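**Gripper comparison** (also *side-by-side gripper trial* or, in some workshops, simply *a bake-off*) is the practice of trying two or more robot hands on the same arm, with the same objects and under the same light, in order to find out which of them suits a given job. It is an old and rather homely part of automation work, and although it has gathered a fair amount of written procedure over the years, a good deal of it is still done by somebody at a bench with a box of odds and ends and a notebook.

## Background

Most robot arms are sold without a hand, and the buyer is left to choose one. The choice is harder than it first looks. A gripper's data sheet will give its opening width, its closing force and its weight, all of which are useful to know, but these say very little about how it will get on with a floppy bag, a slippery jar or a thing lying flat on a table. Comparison by trial grew up to fill that gap, and it is usually carried out before any money is spent on a full cell.

The Palwood bench procedure, which takes its name from the small workshop where it was first written down, is one of the better known forms among hobbyists and teaching laboratories. It asks for 2 grippers, one arm and 30 attempts with each object, and it is deliberately plain, so that it can be followed by people who have never touched a robot before. A later variant, the Siriwan sheet, keeps the same number of attempts but adds a column for what went wrong, and many users find this column the most interesting part of the whole exercise when they come to read it back.

## Types of gripper compared

The type met most often is the two-finger gripper, sometimes called a parallel-jaw gripper when its fingers stay level with each other as they close. It is strong for its size, easy to mend and easy to understand. Close cousins include linkage grippers, whose fingers swing inwards on jointed bars, and adaptive grippers, whose fingers give a little and wrap themselves around the object. Suction cups are commonly tried alongside them. They are very quick on smooth, flat things and rather hopeless on anything with holes in it, and a kind-hearted tester will include a few objects of each sort so that neither side is made to look foolish.

Finger tips, or jaw pads, are often compared separately from the gripper itself. A broad, flat pad spreads the load and is gentle on soft materials, while a narrow tip can get down beside a small part without knocking its neighbours. As pads are generally held on with a bolt or two, they can be swapped over in a few minutes, and it is quite usual for a change of pads to make more difference to the results than a change of gripper.

## Test objects

Almost anything may be used, though the usual advice is to choose things that can be bought again when they wear out. Foam shapes are great favourites, being cheap, light and forgiving of a clumsy approach. A zigzag shape is particularly good value, as it can be gripped across one bar, across the whole width or into a notch, and each of these tells the tester something different about the hand. Flat items are kept for later in the day. They leave the fingers very little to take hold of, and a gripper that has managed beautifully with foam may spend a whole afternoon scraping the table beside a thin square. 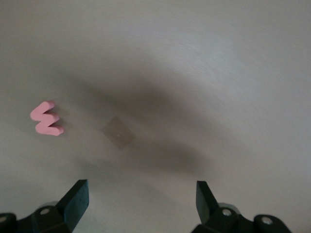
The height of the approach matters a good deal as well. If the fingers stop too high they close on nothing, and if they go too low they press into the table, and on a stiff arm this can trip the safety stop. The Palwood procedure suggests trying 3 heights for each object before counting begins, and writing down the one chosen, so that the second gripper can be given the same fair chance as the first.

## Cameras and lighting

Where the arm is guided by sight, the camera becomes part of the comparison whether one likes it or not. A camera fixed at the wrist travels with the hand and gives a close view of the fingers and whatever lies beyond them. A camera fixed overhead sees the whole table but may lose the object behind the arm at the very moment it is wanted. Many benches use both.

Shadows are a common nuisance. The arm can throw a broad, soft shadow over the work, and it moves as the arm moves, so that an object which stood out clearly a moment ago may sink into the background. Pale, matt table tops help by keeping glare down, though they also show up shadows rather well. The Usteo notes on bench lighting recommend 2 lamps set on opposite sides of the table.

## Controllers and recording

The controller should be left alone between grippers as far as possible, with the same speed and the same path. Closing force is the exception, and it is normally set afresh for each hand. Inosero, a small logging program written for benches of this kind, stores the settings alongside each attempt, but a paper sheet does perfectly well.

## Criticism

The commonest complaint is that a bench trial flatters every gripper, objects on a tidy table being so much easier than objects in a crowded bin. Others point out that a person who has spent all morning with the first hand will be a good deal more skilful by the time the second is bolted on. Changing the order on a second run goes some way towards mending this, and several teaching laboratories now ask for it as a matter of course.

## See also

- End effector
- Jaw pad
- Pick and place
- Wrist camera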